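Desde la buhardilla: el mes de las ventanas

¡Hola otra vez! Septiembre se me ha ido en un suspiro y vuelvo a escribiros con el té frío al lado y la lista de tareas a medias. Este mes toca hablar de dormir bajo el tejado, que es el tema por el que más me preguntáis (y en el que más veces me he equivocado yo solita). Llevo ya 16 boletines y todavía no le había dedicado uno entero, ¡qué vergüenza!

Empiezo por la luz, que en una buhardilla lo manda todo. Antes de comprar una sola cortina, pasad una mañana entera en el cuarto y apuntad a qué hora os molesta.

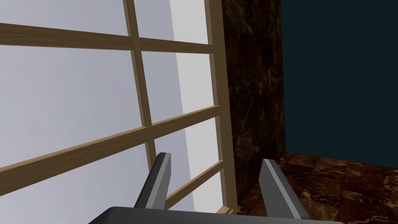

El dichoso calor

En la casa de Dreltdale pasé un verano durmiendo en el sofá de abajo. Al final puse un estor térmico de Rillell, que me costó casi 200 euros, y me dolió pagarlo, pero al menos volví a mi cama. Si vais justos de dinero, probad primero a ventilar a las seis de la mañana y a cerrar todo antes de las diez.

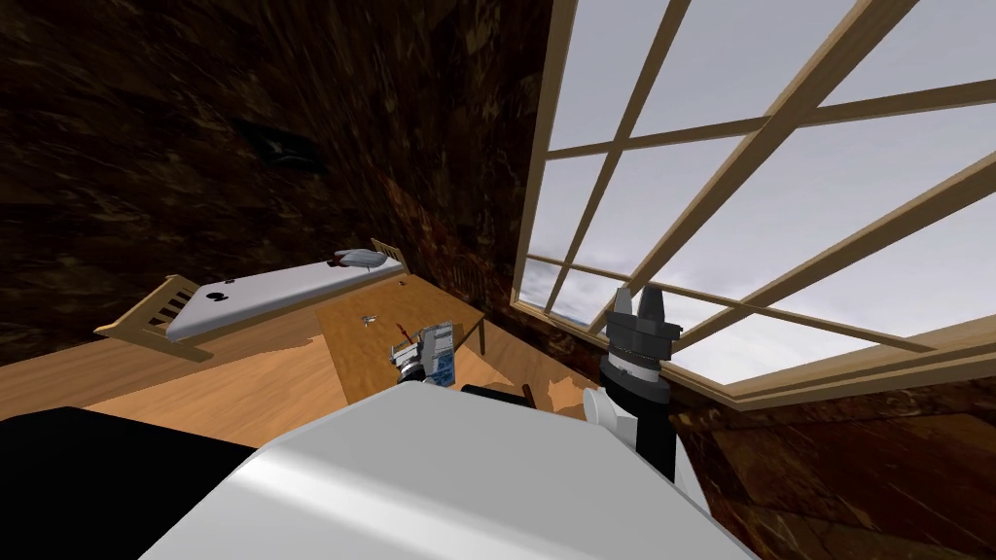 Ventana y muebles, en diagonal.

Con los muebles soy más pesada todavía. Medid la altura en el punto donde de verdad va a ir la cabeza, porque el centro del cuarto engaña muchísimo. Mi cabecero Skanberg mide 67 centímetros de alto y entró por los pelos, después de una tarde de sudores y alguna palabrota. 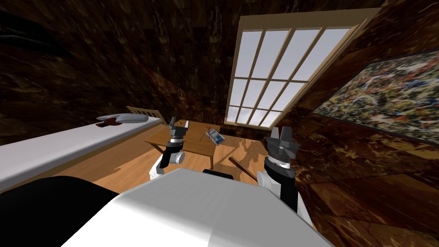

La pintura me la preguntáis siempre, y yo antes era del equipo blanco a muerte. En Dreltdale pinté hasta el techo y parecía una consulta de dentista. Ahora me tiran los tonos tierra: unas paredes marrones y oscuras como estas, con el techo inclinado encima, recogen mucho, y una mesa de madera les va de maravilla. Eso sí, dad 2 manos y mirad el color también de noche, con la lámpara encendida.

Otra cosa, los enchufes. Pedid uno más de los que creéis necesitar, siempre.

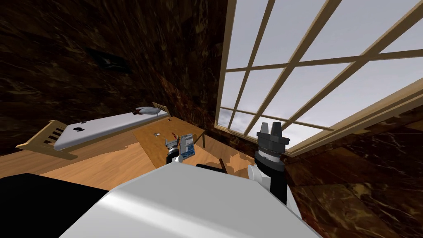

Y termino con el escritorio, que es mi manía. En el apartamento de Ruawai lo tenía contra la pared del fondo y acababa trabajando en la cocina. Cerca de una ventana luminosa se está mucho mejor, y encima dejaría poquísimo, como mucho una tarjeta azul y blanca puesta de pie igual que la de este, para apuntar lo pendiente por detrás. El mes que viene, alfombras: mandadme vuestras dudas contestando a este correo, que las leo todas.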